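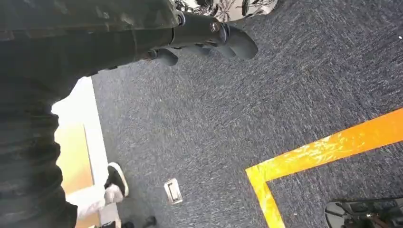
Perron Writers' Community
Board: Rights, Contracts and Permissions
Topic: Revised terms for shared-world submissions

haslam_t (Board Moderator)
Members are advised that Perron has published revised terms for its shared-world program, which allows authors to sell new stories set in the Jalari novels. The revised terms apply to all manuscripts submitted from February onward. Manuscripts accepted before that month remain under the earlier agreement unless the author elects in writing to move to the new one.

The principal changes are as follows. The minimum length is now 1000 words. The author's share of net receipts is 23 percent, paid quarterly. Characters first created by a contributing author may be used by other contributors without further payment. Please keep replies in this topic to the terms themselves. Questions about the status of a particular manuscript should be sent to the submissions desk.
Terence Haslam

marginalia_k
Thank you for posting the notice. I would ask for clarification of the final item. Under the earlier agreement, a character of my own making could be used by other contributors only with my consent. Am I correct that this consent is no longer required?

haslam_t (Board Moderator)
That is correct for manuscripts submitted under the revised terms. Section 19 sets out the position in full.

L_Pilkington
I have read Section 19 with some care and do not believe it is as broad as the summary suggests. It grants use of original characters "within the licensed setting." It does not grant Perron, or any other contributor, the right to remove a character from that setting and build a separate work around it. Members who intend to reuse a character elsewhere should note that their own right to do so is also not mentioned, and should request a written answer before signing.
Lorraine Pilkington

oldharbor
With respect to the previous poster, I disagree. Section 2 defines the licensed setting to include "derivative and successor works." A separate series could easily be described as a successor work. In my reading, an author who signs gives up the character for all practical purposes.

L_Pilkington
Section 2 limits successor works to those "issued under the Jalari title." A separate series under another title would fall outside it. I accept that the drafting could be clearer.

oldharbor
The title is within the control of the rights holder. If they choose to put the Jalari name on the cover, the limit has no effect. I maintain my objection.

ternwood
For comparison, the Ternix program takes a different approach. Its contributors keep their original characters and grant a license that ends when the story is withdrawn from sale. The royalty is lower, and the list of settings is short. I have placed three stories there and have had no cause for complaint, although payments are slow to arrive.

marginalia_k
Does Ternix permit work to be withdrawn at the author's request?

ternwood
Yes, on written notice. The story remains available to readers who have already purchased it.

fennimore_b
I would like to record a different view. The setting, the readership and the sales platform are all supplied by someone else. A contributor who wishes to retain every right is free to write an original novel. I submitted Sukunetti, a novella, under the earlier terms and intend to submit its sequel under the new ones. The quarterly payment is of more value to me than the ownership of a ferry captain and her brother.

oldharbor
That is a reasonable decision for an author who has made it knowingly. My concern is with members who read only the summary.

haslam_t (Board Moderator)
The summary has been amended to direct members to Sections 2 and 19. I have also forwarded Ms. Pilkington's question about reuse by the original author to Perron's contracts office. Any reply will be posted in this topic when it is received.

marginalia_k
I am grateful. I will hold my manuscript until then.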